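From: Priya Szabo
To: Kondgate Game Night list
Subject: Re: [kondgate-games] Buzzers, and what to keep on the table

Replying to Alaric's message from last month, which I meant to get to in January and didn't.

Alaric Blackwood wrote:

> Three questions for whoever ran the last family round at the Brukholm
> hall.
>
> 1. Are people still using the dome buzzers, or has everyone gone over
> to phones? Our branch has a set but they slide all over the table when
> the kids hit them, and one went on the floor.
>
> 2. How do you tell who buzzed first if two go off together? We have
> had arguments.
>
> 3. Ansel said you do a "grab round" with toys. Can somebody write
> down how that works? I have looked through the archive and can only
> find people saying it was fun.
>
> Thanks,
> Alaric

We still use the buzzers. We tried phones twice. Half the tables had trouble getting on the hall wifi and the other half were reading their messages between questions. The buzzers went back out for the next session and I don't plan to change that.

On the sliding: put them on a tray. Any serving tray with a raised rim will do, as long as the floor of it has some texture. A smooth one is worse than the bare table. Diễm Thái bought a few plastic ones and they have held up well. The buzzers still move when a nine-year-old gets excited, but they stop at the rim. If the tray itself wants to travel, a damp dishcloth under it fixes that.

The tray also makes setup and cleanup faster. Everything for one table goes on one tray. I load them on the kitchen counter before people arrive, carry them out, and carry them back the same way at the end. Before we did this we were always hunting for a buzzer under a coat.
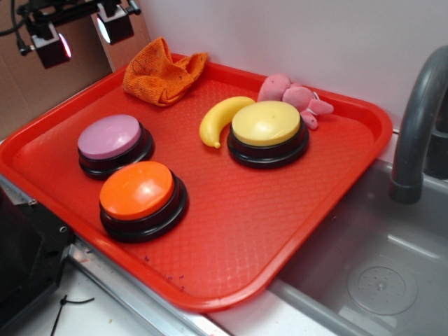 Give each team its own cap color and write the color at the top of the score sheet, next to the team name. Avoid putting two similar colors at the same table. We had a red and an orange together one night and the scorekeeper mixed them up for a full round. Light colors next to strong ones are easy to tell apart, even from the back of the room where the person reading the questions stands.

For question 2, we have two rules. If the reader can tell who was first, the reader's call stands and nobody appeals it. If the reader can't tell, both teams write the answer down and show it together. Both can score. That ended most of the arguments. Ezekiel Fitzsimmons wanted different sounds for every buzzer, and if yours can do that it helps, but ours can't be changed and we manage.

One more thing on buzzers. Check the batteries the afternoon before, not at the hall. Press each one ten times or so. A weak one will often work on the first press and then go quiet. I keep spare batteries in the lid of the Sistmont box along with a small screwdriver.

Now the grab round. I will write out how we play it, with the warning that Ansel Rosenthal does it a little differently at his branch.

You need the tray, the buzzers for that table, and a few small toys. We use play food and little plush animals. Soft or smooth things only. We used to have a metal car in the mix and took it out after somebody's knuckles met it.

The toys go on the tray with the buzzers. Leave some open space so that hands can get in. The reader gives a clue. If the answer is one of the toys on the tray, players go for the toy. If the answer is not on the tray, they go for their buzzer and say it out loud. So with a toy banana on the tray, "a fruit you peel" means grab it, and "a fruit with a core" means buzz and say apple.

Scoring is:

Right toy grabbed, 2 points.
Buzz and correct answer, 2 points.
Wrong toy, or a grab when the answer was not there, lose a point.
Buzz when the answer was on the tray, no points and the other teams get a try.

Toys go back after every clue. We put them down in different spots each time, because the older kids start to remember where things are and keep a hand hovering. Speaking of which, hands stay in laps until the reader finishes the sentence. Say this before every round, not once at the beginning of the night. They forget.

One player per team comes up for each clue and then rotates out. If you let the whole team stand at the table it turns into elbows.

Ansel's version has no penalty for a wrong grab. He says the little ones stop trying if they lose points. He may be right about that. We have mostly eight and up, and without the penalty ours just grabbed at everything. Pick whichever suits your group.

For clues, I have a file of 42 that have all been used at least once. They are sorted by toy, with a separate page for the ones where the answer is not on the tray. You want a decent mix. If nearly every clue is a grab, they stop listening and only watch the toys. Write to me off list and I will send it. Please don't post the whole thing here, as some of the kids read this list over a parent's shoulder.

Wiping down: the caps pick up fingerprints and frosting. A cloth with a little dish soap, wrung out well, is enough. Don't run the buzzers under the tap. I'd have thought that was obvious but we lost one that way at the summer party. The trays can go straight in the sink once they are cleared. Plush toys go in a pillowcase and through the wash on gentle every few sessions.

As for money, we have spent under 50 dollars on all of this, counting the trays and the replacement buzzer. The toys were mostly from people's closets.

Diễm has offered to bring a loaded tray to the Boateng meetup if anybody wants to try the round before buying anything. Let her know ahead of time how many players you expect, so that she can bring enough for a second table if it's needed.

Alaric, if your buzzers are the older kind with the narrow base, tell me. Those tip over even on a tray, and I would put a bit of museum putty under each one. The wide ones don't need it.

I still owe the list a note on the picture round. That will be a separate message.

Priya

--
Kondgate Game Night list
To leave the list, reply with "unsubscribe" in the subject line.
Please trim quoted text when you reply.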